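Clekville Rugby League Club
Minutes of the January meeting, clubhouse, 7:30 p.m.

Present: Dinesh Bhat (chair), Danuta Olszewski, Tobias Delacroix, Angharad Skyrme. Apologies: Arwel Prydderch.

1. Minutes of the last meeting were approved with one spelling correction.

2. Preseason. Two trial games agreed, home to Sopacua and away at Stetemport. Tobias to confirm kickoff times with both clubs.

3. Membership. 195 paid up, five fewer than this time last year. Reminders to go out with the newsletter.

4. Kit. Quote of $1,124 for training shirts accepted. Danuta to order.

5. Under-14s. Still short of a second coach. Angharad will ask the parents again. 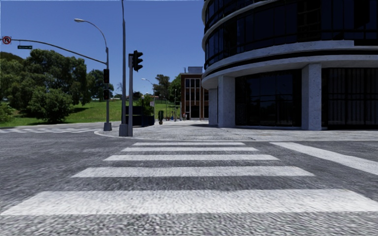

Street intersection with crosswalk
and curved corner building

6. Any other business. Tackle bags need replacing, nearly $800 for the set. Held over to the next meeting.

Meeting closed at 8:50 p.m.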